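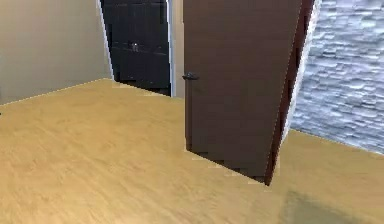
Unit 4. Doors and Door Openings in Dwellings

Handout for the course Basics of Interior Fitting, evening group. Please read it before the practical in October and bring it with you, as we will write measurements on the last page.

4.1 What we call things

In this course we keep to a small number of words. Many of you learned the trade words in another language first, and I did too, so it is worth the time to agree on them.

Door leaf: the part that moves. People at home say simply "the door", but on an order form this word can mean the leaf alone or the leaf with the frame, and this has cost money to more than one firm.

Frame: the fixed part around the leaf. It has two upright pieces, called jambs, and one piece across the top, called the head.

Casing: the flat trim that covers the gap between frame and wall. It carries no load.

Clear opening: the free width a person can pass through when the leaf stands open at 90 degrees. It is always smaller than the width of the leaf, and students mix up these two every year.

Rough opening: the hole in the wall before any frame is put in.

4.2 Which way does it open

Stand on the side where you can see the hinges when the door is closed. If the hinges are on your left, we write L. If they are on your right, we write R. Other suppliers stand on the other side of the door and get the opposite letter. For this reason you never send a letter alone. Make a small sketch with the swing drawn as a quarter circle and put it on the order.

Before you decide the swing, ask these questions at the site:

Is there a light switch that would end up behind the open leaf?
Does the leaf meet another leaf in a narrow hall?
Will somebody carry wide things through, for example laundry or a stroller?
Is the room very small? In a small toilet it is safer when the door opens outward, so that a person who has fallen does not block it.

4.3 Measuring the rough opening

Measure the width in three places: near the floor, in the middle, and near the top. Write down all three and use the smallest. Do the same with the height, left and right. Then measure the wall thickness, also in more than one place. In old houses the plaster can be much thicker on one side, and a frame ordered for the average will fit nowhere.

Check the floor with a long level. If the finished floor is not laid yet, you must know its full thickness, with the underlay. Mark the future floor height on the wall with pencil and measure up from this line. I ask you to do this even when the customer says that the floor "will be thin".

4.4 Worked case: the apartment in Wandby

The apartment in Wandby had five inner doors. The owner wanted all new leaves but hoped to keep the old frames. Our notes from the first visit were these:

Bedroom: frame straight, hinges in good order. Keep the frame.
Kitchen: rough opening 1,015 mm wide. The frame was much smaller and the space was filled with pieces of board and foam. New frame.
Bathroom: lower part of both jambs soft from water. New frame.
Storage room: frame straight, but the wall is only 90 mm thick and the old casing stood away from it. Keep the frame, new casing.
Living room: old frame twisted. New frame.

The owner was disappointed at first – three new frames out of five is more than she had planned. We showed her the twist with two strings stretched corner to corner. When the strings do not touch in the middle, or press hard on each other, the frame is not in one plane. Then we changed over the strings, front to back, and tested again. After this she agreed.

4.5 Materials

Solid wood leaves can be planed and repaired. They also move with the seasons, and in a dry winter a panel can shrink so that a line without paint appears at its edge. Paint or oil the panels before you assemble the leaf, if you have the choice.

Hollow core leaves are light and cheap. They have a solid strip only at the edges and near the lock. Do not cut more than the maker allows, or you will cut the strip away and look into cardboard.

Plastic-faced leaves, such as the ones in the Plastside catalog, are easy to clean and take no paint. The face chips if you saw it from the wrong side. Put tape on the line and use a fine blade.

4.6 Handles and knobs

A lever is easier for children, for older people, and for anybody with full hands. A knob takes less room and does not catch a sleeve, but it needs a good grip. If you fit a knob, leave enough distance to the edge of the leaf so that the fingers do not hit the frame. The Jurčo fitting sheet gives the distances for each lock case – we use this sheet in the workshop and you will find a copy at the tool desk.

4.7 Homework

Choose one door in your own home. Draw it from the hinge side, write L or R, and give the three widths and two heights. Write the clear opening separately. Then answer in 300 words: would you keep this frame or change it, and why?

Leave the sheet in the Sestero box in room 108. Pencil is fine, but please write the numbers large.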